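The gripper that closed too late
Hand-held grippers at Bustiro lost track of their own fingers, and 200 recordings had to be thrown out

The first sign of trouble was a robot that kept stopping short. Engineers at Bustiro had trained it to press the buttons on a power strip, using recordings of people doing the job with hand-held grippers. In March it began closing its fingers late, or pressing on air a little above the switch.

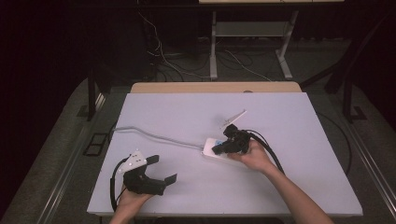
Suspicion fell on the arm first. It was recalibrated twice, and a joint was replaced at Bilten, the supplier. Nothing changed. The fault was in the training data – the signal reporting how wide the fingers were open had been lagging behind the video.

A worn connector caused it. When an operator twisted a wrist to reach a button, contact dropped for a moment and the software, written by Akande, filled the gap with the last good value. No warning appeared on the screen.

Bustiro checked 3,000 recordings and found 200 bad ones, from 13 sessions.
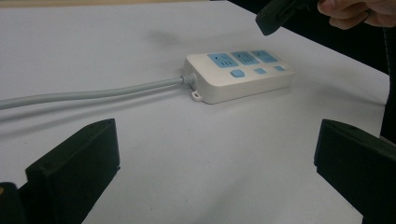
Two hand-held grippers at the table with the power strip.

No one was hurt. The strip used in the tests was never connected to power, a rule the lab had set from the start. A similar lag in the Femitz warehouse system, which lifts full crates, would have been more serious.

The connectors now have a locking collar, and a session stops if the signal drops out. Retraining took nine days.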